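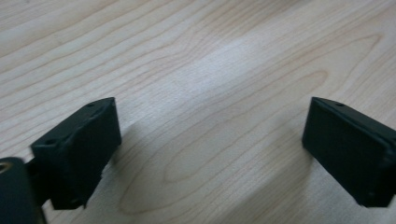

Kapitel 11
Greifen, verfehlen, weitermachen: Fehler, die keinen Alarm auslösen

Es gibt Störungen, die ich fast mag. Der Not-Halt fällt, die Signalsäule wird rot, auf dem Bedienpanel steht eine Nummer, man schlägt sie nach und weiß wenigstens, in welche Richtung man laufen muss. Um die geht es in diesem Kapitel kaum. Mich interessieren hier die anderen, die stillen, bei denen die Anlage brav weiterarbeitet und jede Meldung auf Grün steht, während in der Kiste am Ende der Strecke schon seit dem Vormittag etwas fehlt.

Meine erste Bekanntschaft mit so einem Fehler machte ich in Brescombe, an einer Zelle, die kleine Portionsbeutel in Sortierkästen setzte. Ein Parallelgreifer, zwei Finger, ein Arm, eine Kamera darüber, mehr war das nicht. Es war ein Donnerstag, die Frühschicht hatte übergeben, und ich sollte eigentlich nur die Protokolle abholen. 481 Greifvorgänge standen darin, alle als erfolgreich verbucht. In den Kästen fehlten 18 Beutel! Sie lagen unter dem Förderband, hinter der Schutzabdeckung, und einer klemmte so unglücklich an der Linearachse, dass ich ihn erst beim dritten Hinsehen fand.

Ich habe natürlich zuerst die Kamera verdächtigt (man verdächtigt immer zuerst die Kamera). Eine Stunde lang habe ich die Belichtung verstellt, dann den Schwellwert der Objekterkennung, dann beides wieder zurück. Die Beutel wurden jedes Mal sauber gefunden. Der Greifer fuhr hin, schloss, meldete »geschlossen«, und die Steuerung las daraus »gegriffen«. Genau da saß der Fehler, und er saß dort schon seit der Inbetriebnahme.

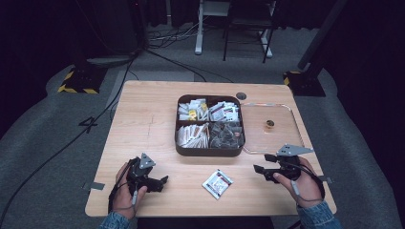
Hussam Smadi
Kapitel 11, Teil III: Betrieb und Störung

Warum ausgerechnet Beutel? Weil sie gemein sind. Ein Metallwürfel hat ein bekanntes Maß, und wenn die Finger weiter zufahren, als der Würfel breit ist, war eben keiner da. Ein flacher, nachgiebiger Beutel lässt sich dagegen fast auf null zusammendrücken. Der Unterschied zwischen »Beutel gefasst« und »Luft gefasst« betrug an unserer Zelle 2 Millimeter Fingerweg, und die Steuerung fragte bloß den Endlagenschalter ab, der beide Fälle für denselben hielt. Stehen die Beutel dann noch hochkant und dicht nebeneinander in ihren Fächern, kommt die nächste Gemeinheit dazu: Der Finger braucht Platz, um hineinzukommen, und schiebt gern den Nachbarn mit. Einzeln und flach auf dem Tisch ist die Sache auch nicht freundlicher, dann muss man eine dünne Kante erwischen.

Für die weitere Arbeit brauchen wir drei Begriffe, die ich im Alltag ständig durcheinandergeworfen höre, auch von Leuten, die es besser wissen.

Fehlgriff: Der Greifer schließt, ohne das Teil zu fassen.

Verlust: Das Teil war gefasst und geht unterwegs verloren.

Falschmeldung: Die Steuerung verbucht einen der beiden Fälle als Erfolg.

Ein Fehlgriff kostet ein paar Sekunden, man versucht es eben noch einmal. Teuer wird er erst zusammen mit der Falschmeldung, und gefährlich wird er, wenn ein Mensch die Folgen aufräumt. In Brescombe hatte sich in der Schicht eingebürgert, heruntergefallene Beutel bei laufender Anlage mit einem Besenstiel unter der Abdeckung herauszuangeln. Passiert ist dabei zum Glück nichts. In keiner Störungsliste stand auch nur ein Wort davon, und in der Risikobeurteilung erst recht nicht — dort kam ein Beutel unter dem Band schlicht nicht vor.

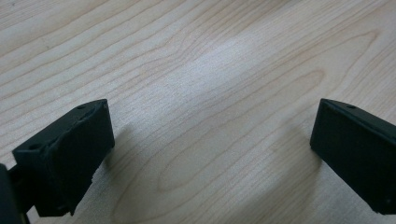

Bei der Fehlersuche fange ich inzwischen an den Fingern an, noch vor jeder Zeile Code. Das kostet kaum Zeit, und man sieht erstaunlich viel, wenn man den Greifer öffnet und beide Innenflächen nacheinander anschaut. Vergleichen Sie die zwei schwarzen Finger hier: Die Oberkante des linken wirkt leicht unregelmäßig, fast etwas angeschlagen, die Fläche des rechten gleichmäßiger. Ob so etwas schon stört, hängt vom Teil ab. Einem Holzklotz ist es egal. Ein dünner Beutel, der nur mit dem obersten Streifen der Fläche gehalten wird, kann an einer ungleichmäßigen Kante durchrutschen, und dann suchen Sie den Fehler tagelang in der Bahnplanung. Notieren Sie den Zustand beider Finger also getrennt, und zwar bevor Sie irgendetwas abschrauben.

Danach kommt der Leerversuch. Lassen Sie den Greifer absichtlich ins Nichts greifen und schauen Sie nach, was die Steuerung dazu meint. Ich mache das heute bei jeder Abnahme. Meldet sie Erfolg, dürfen Sie sich setzen und erst einmal einen Kaffee trinken, denn der Nachmittag ist gelaufen.

In Brescombe lief das Protokoll übrigens über Mundus, unser damaliges Erfassungsprogramm, das zu jedem Griff einen Zeitstempel und ein Häkchen speicherte. Den Fingerweg speicherte es nicht. Nachgerüstet war das schnell, aber für die alten Griffe half es uns nichts mehr, die Werte waren einfach nie aufgezeichnet worden. Abschnitt 11.1 beginnt deshalb mit der Frage, welche Messgrößen ein Greifprotokoll enthalten muss, und mit dem Datensatz, den wir nach dem Umbau an derselben Zelle aufgenommen haben.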